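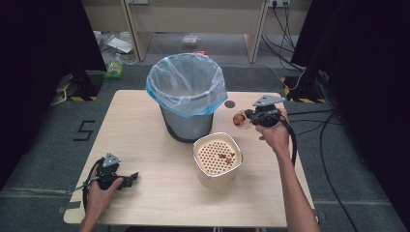 Fifteen minutes after supper is all I give to scraps, and I've come to love it! The trick that changed everything for me was bringing the bin up to the work. I used to carry dripping bowls across the kitchen and leave a trail on the lino. Now everything happens on one clear surface: a bin with its liner folded well down over the rim, a square white tub with a perforated insert beside it, and whatever little cups and pots need emptying. Brown bits sit on top of the holes and any liquid has somewhere to go.

## Lining the bin

- Shake the bag open first, then push it right down to the bottom with your fist.
- Fold plenty over the rim. A mean little cuff slides in as soon as something heavy lands on it, so let it hang down the sides, creases and all.
- Run a finger round under the cuff to let trapped air out.
- Keep two spare bags flat in the bottom of the bin, under the one in use.

## Small cups and pots

Tip them low – a hand's width above the insert is plenty – and tap the base once. Bits that cling will come away with a teaspoon. I tip tea leaves, soaked raisins and the last of the stewed prunes this way, and my neighbour Ayana Gashaw does the same with coffee grounds (she swears by leaving them overnight before they go on the roses).

## Looking after the insert

Rinse it upside down under a fast tap, so the water pushes bits back out the way they came. An old toothbrush is brilliant for the holes! Once a week I soak mine in warm water with a spoonful of bicarb, then stand it on its edge to dry.

If you're in Larnton, the food waste caddies go out before 7 in the morning. Brirkcombe has a different round, so check your leaflet. Wrap fish skins in newspaper whatever the time of year, and in July keep them in the freezer until collection.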